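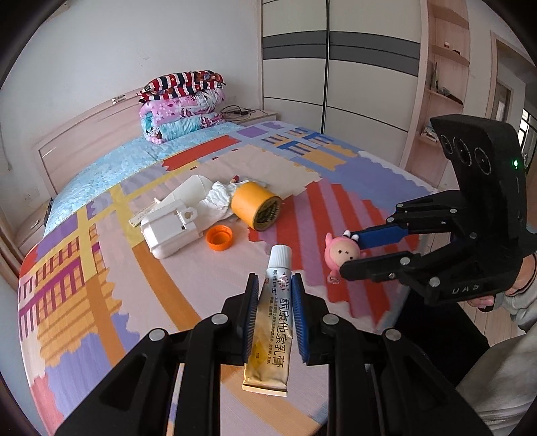
June, late, about 10 p.m.

Went to the Zorwood open day with Nithin Shenoy. He drove, I paid for parking. We left at 7 and got there early enough to have tea in the car before they opened the doors.

Sign-in took a while. There were 28 names on the sheet before ours and only one pen. We were given a sticker and a floor plan with Marar spelt wrong on it, which annoyed Nithin more than it annoyed me. He has had family there for years.

The morning was talks. The first was from a man at Mindlow on warehouse sorting, fairly dry, with slides too small to read from our row. The second was better. A woman from the Furkden group went through how they teach arms to handle household things. A person does the job first with a gripper in each hand, the cameras on the grippers record it, and the arm learns from the recordings. She said they want more than 60 goes at each task before they bother training anything. I wrote that down. I would have guessed fewer.

After lunch (cheese roll, not good) we went round to see it done. They work on a bed with an ordinary striped sheet on it and a pile of quilts up by the pillow. I liked that. I had expected a bench. The things to be picked up were the sort you would find in any house with children in it — a tube of ointment, a pink plush doll on a key-chain loop, a nappy, a roll of orange tape, a white plastic container with a latch. The grippers are black with blue ribbed pads on the jaws, and the one with the doll had a little green light on top next to the cameras.

Visitors were allowed a turn. Nithin went first and did well with the tape. I had the ointment and found it harder than it looks. You have no feeling in the fingertips, so you go by eye, and I kept closing the jaws too soon. The doll was easier as it gives when you squeeze. My forearm ached after 2 minutes. The Furkden woman said everyone's does to begin with and that her regular people take a break every half hour.

I asked her what happens if you drop something. She said they keep some of the drops and throw out others, and that choosing between them is most of her week. Nithin asked about the price of the grippers and got a long answer about printing the parts in-house without a figure in it.

We missed the last demonstration, an arm folding towels, as the queue was down the corridor and Nithin wanted to beat the traffic. We didn't beat it. Home by half past six, soup and toast.

Must email Furkden for the slides. Also find my grey scarf, which I think is in Nithin's car.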